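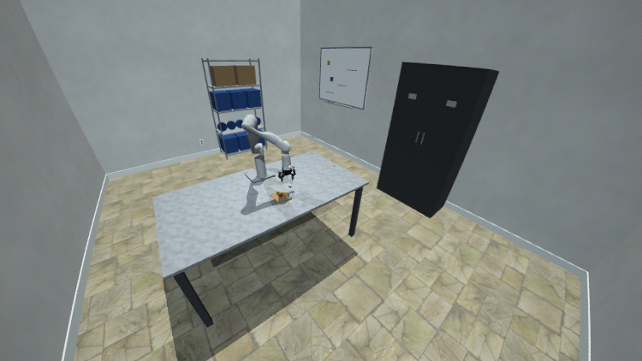
Gripper comparison in simulation: Budeo and Brordale controllers

These renders come from the bench cell Siham Boutros modelled for the Jatora trials. We ran the same tabletop tasks under two controllers, Budeo and Brordale, with the arm, the gripper model and the lighting held constant. In all, 1,329 episodes were logged. Contact parameters are listed in the release notes.

The wrist view is the one we used for checking finger clearance. With the fingers open either side of the board, both dice stay visible ahead of the palm, but the near edge of the board is hidden. Any grasp planner relying on this view alone has to infer that edge.

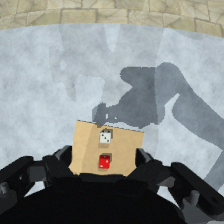 Lindalva Cavalcanti: Did you try a lower friction value on the fingertips? On our Kingi set-up the Brordale controller closed too early at the default, and the fault only went away after we retuned the force limit. I'd want to see that before favouring either one.

Friction was left at the default for both controllers. A sweep is planned for September.

The high corner view takes in the whole table and the full arch of the arm. It is the better of the two for judging approach angle, and the poorer for anything the size of the red cube. Colour thresholds were set separately for each camera.

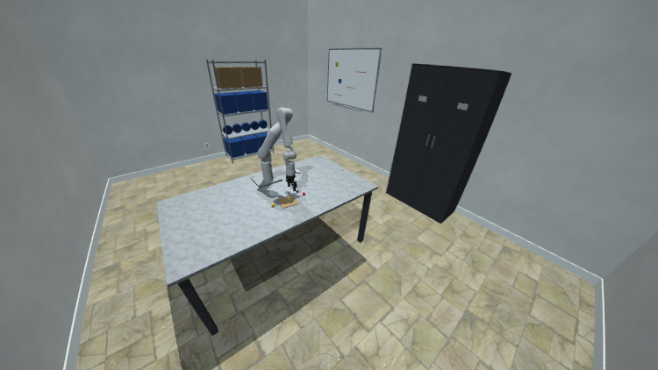

Jatora Bench Notes, no. 36, p. 2

Board, yellow object and red cube on the tabletop, gripper pointing down. Episode logs are available on request.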